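Slow Baked, Widely Sold: Inside Brorneck's Move into Savoury Biscuits

26 May 2023

For most of its history the Brorneck bakery made bread and very little else. Its loaves went to independent grocers, school canteens and a handful of hotels, and its name was better known to buyers than to the households that ate its products. The release of its first range of savoury biscuits under its own label marks a considerable change of direction, and one that the company has approached with some care.

The range consists of seven biscuits. The plain wholemeal and the rye with caraway are intended as everyday lines, suited to cheese and to packed lunches. The remaining five carry stronger flavours: smoked paprika, black pepper and olive oil, toasted sesame, rosemary with sea salt, and a cheddar and mustard biscuit that has drawn the most interest from delicatessens during the trial period. All are baked in the same ovens as the company's bread, during the hours when the bread ovens would otherwise be cooling.

That arrangement shaped the recipes. A biscuit baked in falling heat colours more evenly and dries more slowly than one baked in a hot tunnel oven, and the Brorneck product is accordingly thicker and more brittle than the standard supermarket cracker. Early batches were judged too hard. The bakery responded by increasing the proportion of oil in the dough and by resting it overnight before sheeting, a step that adds labour but which the company regards as settled practice.

Flour is supplied by Warberg, a miller with which Brorneck has traded for many years. The two firms worked together on a coarser grade of wholemeal for the biscuits, and the miller now sets aside a dedicated run for the purpose. The grade absorbs more water than bread flour and is less forgiving of changes in humidity, so each delivery is tested in a small dough before it is released to the bakery floor. Deliveries that fall outside the agreed limits are used for bread.

Olive oil comes from Nogueira, an importer that also provides the olives for the bakery's focaccia. The importer proposed a milder oil than the one first selected, on the grounds that a peppery oil loses much of its character in a long bake and leaves bitterness behind. The milder oil was adopted across the whole range, including the two plain lines, where its flavour is barely noticeable but its effect on texture is considerable.

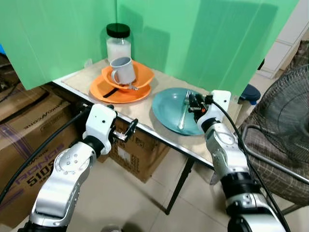
Packaging proved more difficult than baking. A thick, dry biscuit travels badly in a soft pouch, and the bakery had no wish to use the moulded plastic trays common in the category. The packaging firm Ferkix was engaged to develop a carton with a folded inner sleeve that holds the biscuits upright and can be placed in household paper recycling. The first version crushed at the corners when stacked on pallets. The second held its shape but could not be closed again once opened, a fault raised repeatedly by the shops taking part in the trial. The third, with a tucked lid and a heavier base, is the one now in production.

The trial itself ran in 31 shops, most of them independent grocers already stocking the company's bread. Shops were asked to place the biscuits beside the cheese cabinet where space allowed, and on the bread shelf where it did not. The results were clear enough to influence the wider launch. Biscuits displayed near cheese sold steadily through the week, while those kept with the bread were bought mainly by existing customers of the bakery. Retailers joining from June will be offered a narrow counter stand for use on or beside a chilled cabinet.

The decision to enter the category has not been without risk. Savoury biscuits are a crowded field, with large manufacturers competing on price at one end and a growing number of small producers at the other. Brorneck sits between the two. Its volumes are too modest to allow heavy discounting, yet it cannot charge the prices of a producer working by hand. The company has placed its cartons a little above the leading supermarket brands and has declined, for the present, to supply the larger chains.

Independent retailers have welcomed that position. Several told the bakery during the trial that they were reluctant to give shelf space to lines their customers could find at a lower price elsewhere. Others noted that a regular bread delivery made it practical to order biscuits in small quantities, with no separate freight charge and no need to hold stock in a back room. A shop may order as few as two cartons of any flavour with its usual loaves.

There have been criticisms as well. The rosemary biscuit was considered too salty by a number of shops and has been adjusted. Some retailers asked for a gluten-free line, which the bakery has ruled out, as flour is present throughout its premises and a separate site would be required. The shelf life, at a little under that of comparable products, remains a concern for shops with slower trade. Ferkix is examining a closer-fitting inner sleeve that may extend it without a change of material.

Attention is now turning to the colder months, when sales of cheese and soup tend to rise together. A thinner version of the rye biscuit is being tested as an accompaniment to soups, and a fruit and seed biscuit, made with the same Warberg wholemeal, is in an early stage of development. The bakery has indicated that neither will be released until the existing seven flavours can be supplied without interruption to the bread rounds, which continue to account for the greater part of its trade.

The full range is available to retailers through the company's regular bread delivery service. Cartons are sold individually or in mixed cases, and tasting samples of all flavours may be requested with a first order.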